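How I Taught My Dog to Put Her Toys Away

I've been meaning to write this up since February, when my neighbor Mutua Shemweta came over, watched Muli tidy up the living room and asked me to explain it slowly. So, Mutua, here you go!

Muli is a hound mix with a short attention span and a big appetite. If she can learn this, your dog has a good shot. You need treats cut up tiny (I use string cheese), a toy your dog already likes to carry, and something wide and open to drop it in. Start with one toy. I dumped out her whole collection the first night and she just ran laps.
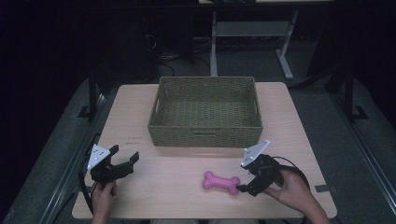
Step one is "drop it." Hand over the toy, wait for her to take it, then hold a treat near her nose. When the toy falls, say "yes" and pay up. We did 9 tries per session, twice a day, and quit while she still wanted more. Don't pull on the toy, or you've started a game of tug and you'll be there all evening.

Step two, sit on the floor with the container between you and the dog. Same thing as before, except now her head is over the opening when she lets go. If it lands outside, no treat and no scolding, just try again. Muli missed constantly and then on a Wednesday she got it, and I yelled so loud she hid behind the couch (don't do that).

Step three is adding the words. I say "clean up" right before she picks up the toy. Pick any phrase you like, but make sure everybody in the house uses the same one. My cousin Kheri kept saying "put it back" and that cost us a few days.

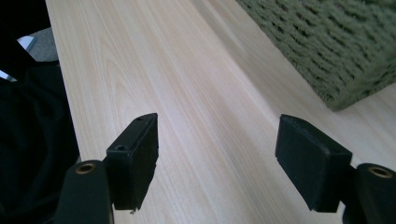 Step four is distance. Move the toy one step farther away, and stay there until she's getting it nearly every time. Then another step. If she stalls, go back to the last spot that worked and do a couple of easy ones.

After that you can add a second toy and only pay once both are in. We're up to 6 now. She still won't do the squeaky duck, she takes it under the bed, and I've stopped arguing with her over it.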